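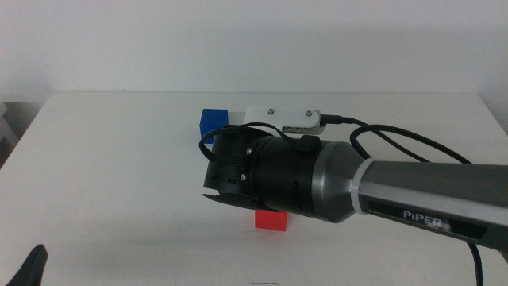

How to get white rings and tea stains off a painted table

I've had a white table in the back room at Olside for years, and I've made every mistake going with it. Hot mugs, felt tips, a candle that leaked all over one corner (my own fault, I went to answer the phone and forgot it existed). So this is the method I use now, and it works on most painted or lacquered tops. Don't try it on bare or oiled wood, that's a different job altogether and I'll write it up when I've finished the bench.

What you need

Two soft cotton cloths, old T-shirts are perfect
Washing-up liquid
Bicarbonate of soda
White toothpaste, the plain sort and definitely not gel
A hairdryer
A plastic scraper or an old bank card, if there's wax

Step 1: Wash it first

Put a small squirt of washing-up liquid in a bowl of warm water, wring the cloth out well and go over the whole top. Do the edges too! Half of what I thought was staining last time was plain old grease. Dry it with the second cloth and have another look before you go any further.

Step 2: Lift any wax

Warm the wax with the hairdryer on its lowest setting until it goes cloudy and soft, then push it off with the card held nearly flat. Keep the dryer moving. I once parked mine over one spot while chatting to my neighbour Jytte Ketilsson and ended up with a bubble in the paint, and it's still there.

Step 3: Tea and coffee

Mix bicarb with a little water until it's like thick yoghurt. Dab it on, leave it for five minutes, then rub gently in circles with a damp cloth. Old stains may want a second go. Wipe off every bit of the paste or you'll get a chalky film - annoying, but it does come off with clean water.

Step 4: White rings

Try the hairdryer again, low heat, a hand's width away, up to 2 minutes. If the ring is only trapped damp it should start to fade. If it doesn't, put a pea of toothpaste on a damp cloth and rub very lightly, then wipe and check. Stop as soon as the shine starts to go dull.

Step 5: Felt tip

Rubbing alcohol on a cotton bud, tested somewhere underneath first. Some paints hate it. Ívar Hjaltested wrote to me in March to say it took the colour clean off his hall table, so please do the test.

Step 6: Leave it alone for a bit

I give mine until the next morning before anything goes back on it. A thin coat of clear furniture wax after that makes the next spill easier to wipe up. I used the last of a tin of Castness and buffed it with a dry sock.

If the stain has gone right through the paint, you're looking at a light sand and a fresh coat. My notes on choosing a primer are on the painting page, along with the colours I tried and didn't like.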